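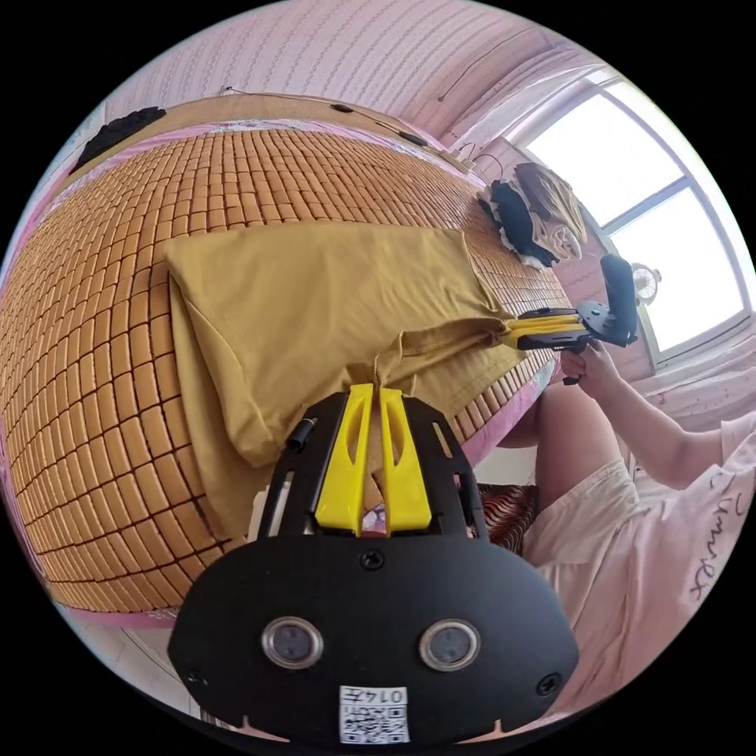

Safety and Law: Grades 4 to 6

Home | Topics | Word List | For Teachers | Contact

Print this page
E-mail this page

How a fake delivery text works

A fake delivery text is a message that claims to come from a company that brings packages. The sender does not work for that company. The sender wants a password, a card number, or a small payment. The name for this trick is "smishing," a word made by joining "SMS" (the technical name for a text message) and "phishing" (the same trick done by e-mail).

Our town's delivery company is Hillodus. A fake text might read: "Hillodus: your package is on hold. Pay $3 within 30 minutes or it will be returned." The text ends with a link.

The parts of the message

The name. Some text systems let the sender type in a name to be shown in place of a phone number. The phone shows whatever was typed. It may also place the fake message in the same list as real messages from the company, so the name at the top does not prove who sent it.

The time limit. A person who feels rushed checks fewer things. A short limit is put in the message for this purpose.

The small price. Three dollars seems too little to argue about. The thief is usually after the card number typed in to pay it. With the card number, the thief may try to buy other things.

The link. A link is an address for a page on the Internet. Read the part just before the first single slash. If a company's real address ends in hillodus.com, then hillodus.com.parcel-fee.net belongs to someone else, because the owner of an address is shown by its last parts. In that one, the owner is whoever rented parcel-fee.net. The word "hillodus" at the front can be added by anyone.

How did the sender know about my package?

In most cases the sender did not know. A computer program sends the same words to a long list of phone numbers. Many families are waiting for a package on any given day, so the message will seem correct to some of them by chance. It is like guessing "You have a math test soon" to every student in a school.

What to do

1. Do not tap the link.
2. Do not reply, even with "STOP." A reply tells the sender that a person uses this number.
3. Show the message to an adult.
4. The adult can look up the order in the company's own app or by typing the company's address by hand.
5. In the United States, the message can be forwarded to 7726. Those numbers spell SPAM on a phone keypad. Then delete it.

If someone has already typed in a card number, an adult should call the bank using the number printed on the back of the card. The bank can cancel the card and send a new one. A child who tapped a link should say so right away. Being tricked is not a crime, and the bank can do more if it hears early.

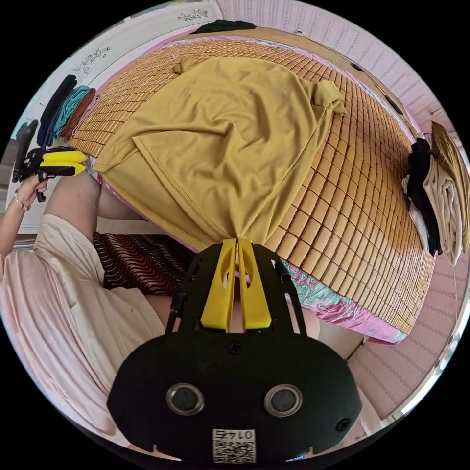 Kiyoshi Shibata asked whether opening a text can harm a phone all by itself. For most fake texts, reading the words does nothing. The risk starts with tapping the link, typing in facts, or installing an app the page offers. Phones should still be kept up to date, as updates repair weak spots in the software.

Words to know

Forward: to send a message you received on to another number.
Sender ID: the name or number shown at the top of a text.
Smishing: phishing done by text message.

Print this page
E-mail this page

Reader comments

zarkari_5th_grade: Our class had one that said Hillodus with a zero where the first o should be. Is that smishing too?

Mrs. Szénási: Yes, swapped letters belong on the list. I would add them under "The link."

olico: My grandpa has had the same number since 2011 and he gets these every week. He forwards them all to 7726 now.

P.: What if the package is real and the text is real too? Then the app will show the same thing, right?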